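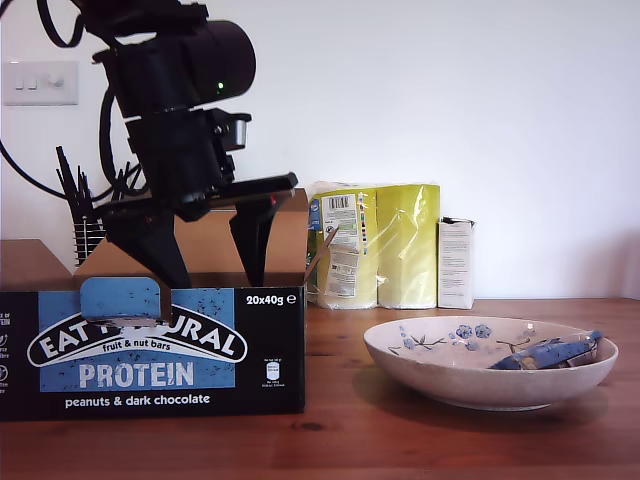

## Snack duty: two months with the Ninenon arm

February 6, 2018

I've been promising a proper write-up of the Ninenon for ages, and a few of you have been very patient in the comments, so let's get to it. The big question (the one my mother-in-law asks every time she's over) is whether a robot arm can do a chore yet. A real one! The kind you'd otherwise nag a teenager about.

My chore of choice is moving snack bars from the carton they come in to the bowl on the table. I know that sounds silly. I picked it on purpose, though, after reading a pile of forum posts where people tried laundry first and gave up by the weekend. Bars are light, they're all the same size, and if one gets dropped you pick it up and nobody has to buy a new plate.

### Setting it up

The arm went together fine. The manual is dreadful – mine skipped straight from mounting the base to "begin normal use" – but the Bezerra owners' forum has a much better guide, and most of it applies to the Ninenon too. Give yourself a full afternoon. I'd also say sort out your cables before you do anything else, because I didn't, and I had to redo half the job later.

Teaching it is the fun part. You move it through the motion, it records, you do it again, and again, and again. I put in 160 practice runs before I let it try anything on its own. My kids thought this was hilarious for the first ten and then wandered off.

### The carton problem

So, reaching into a box is hard. I had no idea! The arm has to come down from above and get both fingers inside without catching the cardboard, and these display cartons have a tall back flap and a printed front panel that are both just waiting to be bumped. The Eat Natural one holds 20 bars, and when it's full the job is pretty easy, since there's always something near the top to grab. Get down to the last layer and the success rate falls off a cliff. The bars slide into the corners and lie flat, and the fingers push them about like someone chasing a pea with a fork.

I swapped the stock fingers for a pair from Arham, which are pointier, one wider than the other. Big improvement on the corners. They do pinch the wrappers, and I've had a few bars come out looking a bit chewed at one end, but the chocolate inside was fine (I checked, for science).

### The bowl part

Dropping a bar in the bowl, on the other hand, works nearly every time. I use a shallow one with blue flowers inside that I've had forever, and the low sides make life easy for the arm. I tried a deep mixing bowl for a week and it clonked the rim so often I couldn't stand the noise.

What it can't do is cope with change. Shift the carton over a hand's width and it reaches for where the carton used to be. Same if somebody shoves the paper towels into its path. In a kitchen where people live, stuff moves all day long, so I end up tidying for the robot before the robot can tidy for me.

### Is it worth the money?

I paid 2,000 dollars, and the Arham fingers were extra. There's a cheaper arm from Grerkidcombe for 1,000 that I borrowed over the holidays, and it shook so much at full stretch that I wouldn't trust it with anything bigger than a tea bag. If you're choosing between the two, save up.

As a household helper, though? No. I can empty a carton into a bowl in two seconds by turning it upside down. As a hobby that teaches you how clever your own hands are, I love it, and I've had more fun with it than anything else I bought last year. Three stars for chores, five for evenings at the table with a cup of coffee, yelling "left, LEFT" at a machine with no ears.

Ninenon say there's a software update coming in March that should help with things being moved around. If it does, I'm going to have another go at the dishwasher cutlery basket, which so far has beaten us both.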